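Textile Conservation Workshop, Notebook 4
February, entry begun 9:15 a.m.
Subject: Washing trials for the Linon table linens

The Linon loan consists of household linens recorded in the accession book for 1946. The lending family has requested that the pieces be fit for display by the end of the season. Before any of the original material is treated, the workshop is required to complete washing trials on undyed stand-in cloth. This entry records the second set of trials and the decisions that follow from it.

The first set was unsatisfactory. Tap water at the Camenzind building is hard, and the test strips dried with a gray cast and a stiff hand. Kiran Maurya proposed that all further baths be made up with deionized water from the tank on the upper floor, including the final rinse. This was agreed. The tank fills slowly, and anyone planning a large bath should reserve water the day before on the sheet beside the door.

Trial A used deionized water alone, at room temperature, with a soak of 40 minutes. The bath turned pale yellow within the first few minutes and did not darken much after that. The strips felt softer on drying. The fold lines, where the old starch is thickest, remained visible and slightly brown.

Trial B used the same water with the neutral detergent at the lower of the two strengths in the workshop manual. Yellowing was reduced evenly across the strip, and the fold lines faded more than in Trial A. Rinsing took four changes of water before foam no longer appeared in the sample jar. Thoa Lò notes that the manual allows for three, and the manual should be corrected.

Trial C repeated Trial B with the bath warmed to 40 degrees Celsius. The improvement over Trial B was small. One strip showed a loosened yarn at the hem after rinsing. The yarn may have been weak beforehand, as the hem was not photographed in advance. The strip has been kept in the Trial C envelope and should not be discarded.

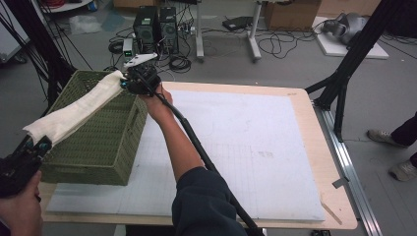 Shrinkage was measured on all strips after drying flat on blotter. Lengthwise change was within 2 percent for Trials A and B. Trial C exceeded this on one strip. The crosswise figures are incomplete. The reference threads on two of the strips had been sewn in too close to the edge, and the readings cannot be trusted. New strips are to be marked before the next set, with the threads well in from the selvage.

The matter of starch remains open. The Nekura method, which uses an enzyme poultice along the folds, has been suggested for the worst of the napkins. The workshop has used it once, on a christening gown, with acceptable results, but that cloth was much lighter than the Linon material. The written procedure in our file lacks a page. A complete copy has been requested from the library, and no poultice is to be prepared until it arrives.

Drying also requires attention. The blotter supplied by Brolitz left faint fibers on the surface of three strips. They came away with a soft brush, but the same result on the damask would mean many hours of brushing. Older stock from the flat drawer did not shed. What is left of it has been set aside for this project, and colleagues are asked to use the new blotter for general work only.

Decision for the originals: proceed with the Trial B bath, unheated, beginning with the plain hand towels. The damask tablecloth is to wait. Its darned corner has not been examined under magnification, and the red laundry mark must be tested for bleeding, on both faces, before the cloth goes near water.

Outstanding items

Mark and cut new strips (K. Maurya).
Test the laundry mark with damp blotter under light weight, and record the result in this book (T. Lò).
Amend the rinse count in the manual.
Return the borrowed pH meter. The reading drifted between the first and second baths and the probe should be checked before it is used again.

Added 3:40 p.m. — The laundry mark on the first hand towel was tested and did not bleed. The mark on the tablecloth is a different red and must still be tested separately.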